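Protokoll der Sitzung des Küchenkreises im Gemeinschaftshaus Grarnalen
3. September 2019, Beginn 18.30 Uhr, Ort: Küche im Erdgeschoss
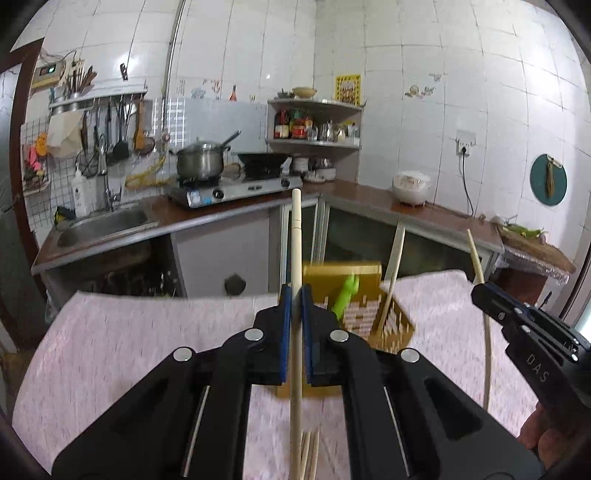
Anas Lamrani merkte vor Eintritt in die Tagesordnung an, dass die Essstäbchen endlich einen festen Platz brauchen. Bei den letzten beiden Kochabenden habe man sie erst gefunden, als die Suppe schon auf den Tischen stand. Der Punkt wurde als TOP 2 aufgenommen, die übrigen Punkte rücken nach hinten.

TOP 1 Protokoll der letzten Sitzung
Das Protokoll wird ohne Änderungen genehmigt. Der offene Punkt Geschirrtücher ist erledigt, die neuen liegen in der Schublade neben dem Herd.

TOP 2 Essstäbchen und Kleinteile
Der Bestand wurde vor der Sitzung durchgesehen. Vorhanden sind 74 Stäbchen aus hellem Holz. Ein Teil davon hat am oberen Ende feine dunkle Ringe. Diese sollen beim Eindecken zusammenbleiben, damit an einem Platz keine ungleichen Paare liegen.
Diskutiert wurde, ob die Stäbchen in die Besteckschublade gehören oder in den gelben Korb mit den durchbrochenen Seiten. Für die Schublade spricht, dass dort schon das übrige Besteck liegt. Allerdings sind die Stäbchen für die vorhandenen Fächer zu lang und liegen dann quer über den Löffeln. Der Korb lässt sich zum Tisch mitnehmen und nach dem Essen gleich wieder füllen.
Beschluss: Die Stäbchen kommen in den Korb. Nach dem Spülen werden sie auf einem Tuch ausgebreitet und erst trocken eingeräumt. Andere Gegenstände werden aus dem Korb herausgenommen und an ihren Platz gebracht. Gesplitterte Stäbchen werden aussortiert.
Abstimmung: einstimmig.

TOP 3 Spülbecken und Arbeitsplatte
Am Spülbecken stehen künftig nur der Pumpspender und ein Schwamm. Der Schwamm wird nach jedem Kochabend ausgewrungen und bei Bedarf ersetzt. Ersatz liegt im Vorratsschrank, zweites Fach von unten.
Das offene Fach unter dem Becken wurde angesprochen. Dort sammelt sich immer wieder etwas an, das niemand mehr zuordnen kann. Es wird bis zur nächsten Sitzung ausgeräumt und ausgewischt. Ein Vorhang vor dem Fach wurde vorgeschlagen, fand aber keine Mehrheit.
Schneidebretter werden nach Gebrauch abgewaschen und hochkant zum Trocknen gestellt. Zwiebeln und Knoblauch bitte nicht auf dem Brett schneiden, das für Obst vorgesehen ist. Wegen der Beschriftung der Bretter fragt Anas Lamrani nach, welche Farbe das Spülen verträgt.

TOP 4 Tischdecken
Die helle Decke bleibt für die Vorbereitung auf dem Küchentisch. Für die Essen im Saal werden die dunklen genommen. Es wurde gewünscht, die Decken nach dem Waschen glatt zu rollen, die Falten gehen sonst bis zum nächsten Termin nicht heraus. Zwei Rollstangen sind vorhanden und stehen hinter der Saaltür.

TOP 5 Anschaffungen
Zur Erneuerung der Unterschränke liegt ein Angebot der Firma Gudent über 2350 Euro vor. Enthalten sind Lieferung und Einbau, die Entsorgung der alten Teile müsste der Kreis selbst übernehmen. Im laufenden Jahr stehen für die Küche noch 1000 Euro zur Verfügung. Die Firma Tekleab wurde ebenfalls angefragt, eine Antwort steht aus.
Beschluss: Die Entscheidung wird auf Januar vertagt. Bis dahin wird geklärt, ob einzelne Schränke getauscht werden können, ohne die Arbeitsplatte abzunehmen. Die lockeren Scharniere werden vorab nachgezogen.
Abstimmung: eine Enthaltung, sonst dafür.

TOP 6 Kochabend mit der Gruppe Feria
Gekocht wird eine Nudelsuppe mit Gemüse, dazu Reis und eingelegter Rettich. Zum Schnippeln treffen sich alle um 16 Uhr. Die Stäbchen werden paarweise auf die Servietten gelegt, auf Wunsch gibt es Gabeln. Für die Kinder am Tisch vorne links bitte kleine Schalen eindecken, die großen sind zu schwer. Das Aufräumen beginnt nach dem Nachtisch, Spülen und Abtrocknen jeweils zu zweit.

TOP 7 Verschiedenes
Der Deckel des kleinen Topfes fehlt weiterhin. Wer ihn mitgenommen hat, möge ihn zurückbringen.
Das Licht über der Arbeitsplatte flackert, wird an die Hausverwaltung gemeldet.
Der Küchenschlüssel hängt wieder am Brett im Flur und wird dort nach dem Abschließen auch wieder angehängt.

Ende der Sitzung: 20.10 Uhr
Nächste Sitzung nach Absprache, Einladung folgt per Aushang.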